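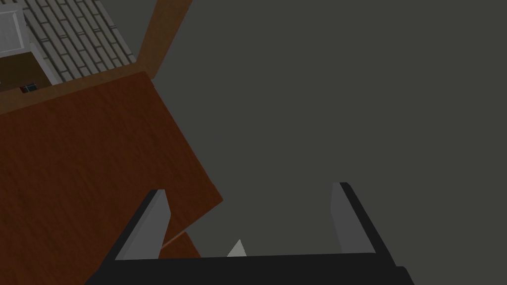

Fig. 1. Wrist view in the Zerkside kitchen sim, gripper open, wood surface at left.

Week 7 handout — wrist views, resets, and why the sim numbers look too good
16 Mar 2025

Read before lab. Replaces the December version, which had the old action scaling in it. If you printed that one, toss it.

Recap from last time
Behavior cloning = supervised learning on (observation, action) pairs. Loss goes down, everyone is happy, then you roll out the policy and it drifts. Small error, slightly odd state, bigger error, very odd state. Training loss tells you almost nothing about this. Keep that in mind all through today.

What the policy gets
- one wrist image per step
- gripper opening, one number
- joint angles (turned off for run B)
Output is a chunk of end-effector deltas plus a gripper command. We execute half the chunk, then re-plan. Lã is the name of the policy code in the repo, Flovel is the thing that does the rendering and physics. Please stop mixing these up in your reports.

The wrist view problem
Look at Fig. 1 again. Most of it is bare gray floor. Two fingers, black base along the bottom, and everything useful is shoved over to the left: the wood surface, the tile behind it, one tiny dark thing way at the back. No texture on the floor at all. Move the arm a little to the right and the image hardly tells you how far you went.

So: state aliasing. Two arm poses, nearly the same picture, different correct actions. With an MSE loss the network averages the two and you get a hand that hovers. We will see lots of hovering in lab.

Things that help, in the order we try them:
1. Feed in joint angles. Cheap. But the policy may learn to ignore the image and just replay a path, see below.
2. Stack a few past frames. Helps with aliasing, hurts with copycat behavior (the net learns "do what I just did").
3. Add a fixed room camera. Works best in sim, most annoying on a real arm becuase of calibration.
4. Different loss, mixture or diffusion head. Next week.

The fingers are always in the picture
Good: the policy can see its own opening. Bad: they hide things. In Fig. 1 the left finger covers a corner of the wood, and edges like that are exactly what you'd want for judging distance. Anything between the fingers at grasp time is close up and mostly occluded. Crop augmentation needs care here — a big random shift moves the fingers too, and they never move that way at test time. Keep shifts small.

The comparison
Same task, same network, 50 demos or 300 demos. Each trained policy gets 100 rollouts with random starts.
Run A: image + joint angles
Run B: image only
Run C: joint angles only, no image (yes, really)

Run C is the one to care about. If C does nearly as well as A, your starts are not random enough and the policy is just memorizing a path. This is the Parness check, from the first lab sheet. Do it every time. Do it before you write a single sentence about what your policy "sees".

Resets
Zerkside resets the arm and the objects from the same seed. Known issue. Means arm start and object position are correlated, so joint angles leak the object position. Split the seeds before you run anything. There's a flag, split_seeds, off by default. Turn it on for training AND eval.

Also check: the object can spawn so the first wrist image doesn't contain it. Leave those episodes in. Throwing them out is how you get a pretty number and a policy that can't search.

Reporting
Success rate with an interval, not a bare percent. 100 rollouts is not that many, a gap of a few points between A and B is noise. Report per-seed results too. Say how you picked the checkpoint. Picking the best one on the test seeds is cheating even when its an accident.

For lab
- train A, B and C at 50 demos, 300 only if you have time on the cluster
- save wrist images from failed rollouts, bring a couple where the hand hovers
- for each one write down: is the target visible? would YOU know where to move from this image alone?
- one page max, plots don't count toward the page

Still to cover: action chunk length, and whether re-planning more often makes the hovering worse. My guess is yes for B, no idea for A.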